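Speaker notes: Gathering examples for a two-arm table task
Abdelkrim Filali, Drelley workshop, January

Slide 1. Title
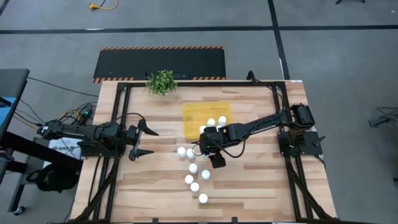 Table 2 during the tray task, seen from the head camera.

Say hello, say who I am. I look after the collection side at Drelley. I don't train the models. The people at Golell do that, and two of them are in the room, so training questions go to them at the end.

Leave the picture up while people sit down. The task in one sentence: the small white pieces go into the yellow tray. Tell them the talk is about how we get enough good examples of that, and what we got wrong on the way.

Thirty minutes of talking, then questions. Ask people to shout if they can't hear at the back.

Slide 2. What counts as one example

One example is one full go at the task. The operator starts recording, works both arms from the leader arms, and stops recording when the last piece is in the tray and both arms are back at their start position.

We store the camera views, the joint positions of both arms, the gripper openings and one line of text saying what the task was. Everything is stamped with the same clock. Mention that we had two clocks for the first month and lost a batch to it. The arms looked as if they were moving slightly before the operator asked them to. Wait for the laugh, there may not be one.

If somebody asks about file format, say it is on the handout.

Slide 3. The table

Go back to the first picture if it helps. Point out that the two arms face each other across the wood. Either one can reach the middle, and the operator has to decide which arm takes which piece. We left that choice open on purpose. If we had told people to always use the nearer arm, the model would only ever have seen that.

The downside is that the arms can meet over the tray. The rule is that one arm waits outside with its gripper open while the other is working over the tray. In the picture the left one is open and empty and the right one is down by the pieces.

The black frame is what everything is measured from. The wood can be swapped when it gets scratched, and we have done that once. We measured the bases again afterwards and re-ran ten old examples to check nothing had shifted.

Slide 4. How we set out the pieces

This is the part people ask me about most, so don't rush it.

At first, operators put the pieces out by hand, wherever they liked. When we plotted the positions, they were nearly all in the same patch in front of the tray. People are tidy. The model learned that patch well and was poor everywhere else.

Now there is a small program that prints a layout before each go. It says roughly where the pieces go and how close together. Some layouts are a loose line, some are a clump, some have pieces touching. The touching ones are the hardest for the gripper and we ask for more of those than you would get by chance.

We also record starts where part of the job is done already, with a few pieces at the tray and the rest on the wood. It matters because in real use the policy will often find itself halfway through, after a fumble, and it has to carry on from there.

The tray moves too. It has a home position, and one in every few layouts shifts it or turns it a little.

Slide 5. Things we leave in the background

Short slide. There is a plant at the back of the table, and there is floor, cable and tape in every view. We used to hang a plain sheet behind the tables. The results looked very good with the sheet up and fell apart when it came down.

So now we leave the room as it is. The plant goes on some tables and not on others. Lights get changed between blocks. We don't tidy the floor between goes, only what people could trip on.

Slide 6. The numbers

Read these out slowly.

780 examples kept for the tray task.
155 thrown away, and I will say why on the next slide.
49 goes held back for testing, with layouts that are not used in training.

An operator's block lasts 30 minutes and then they have to stop. We tried longer blocks. The recordings from the last part of a long block had more pauses and more second tries, and the operators told us their wrists hurt. Shorter blocks gave us fewer goes per block but more that we could keep.

Slide 7. What we throw away and what we don't

We throw away a go if a camera dropped out, if somebody reached over the table while recording, or if the operator forgot to bring the arms home. The last one is the most common.

We keep a go if a piece was dropped and picked up again. We keep it if the gripper missed and the operator had another try. For a while we threw those out as well, and the first policy trained on the clean set had no idea what to do after a miss. It would close on air, lift, travel to the tray and open over it, then go back for the next one. I have a clip of this. Play it if there is time – it is about 20 seconds.

What we do with fumbles is label them. The operator taps a pedal when something goes wrong and taps it again when they are back on track. The pedal is not perfect. People forget it. A reviewer goes through at double speed and fixes the marks.

Slide 8. Operators differ

Show the two speed plots side by side. Same task, same layouts, two operators. One is quick and takes curved paths. The other goes up, across and down every time.

Neither is wrong. Mixed together without any care, though, they gave us a policy that wavered between the two. Golell's fix was on the training side and they can explain it better than I can. On our side we wrote a one-page guide: come in from above, pause just before closing, no swinging a piece over the other gripper. Most of the difference went away with that.

New operators do a practice block that is not kept. They find this annoying and I would still do it.

Slide 9. Checking as you go

We used to collect for weeks and then train. Now Golell trains a small policy as soon as we have a first batch, and we run it on the same table. It is usually bad. The useful part is where it is bad. If it fails at the back corners, the layout program gives us more back corners the next morning.

The Sokol tool does the bookkeeping. It shows which parts of the table have been covered and by which arm. Show the screenshot, but don't explain every colour.

Slide 10. What is next

Next task is Dreltero, which is our name for passing a piece from one arm to the other before it goes in the tray. Both grippers have to be in the same place at once, so the waiting rule from slide 3 has to go. We have a draft guide and no data worth showing yet.

We are also trying a second tray shape. Same pieces.

Slide 11. Questions

Likely ones, with short replies:

Why not do it all in simulation? We do some. The contact between finger and piece is still off, most of all when pieces touch.

How long does one go take? It depends on the layout. Under two minutes for most people after a week.

Can we have the data? Ask Golell. There is an agreement and I don't want to get it wrong from the stage.

Contact address is on the last slide. Handouts are by the door.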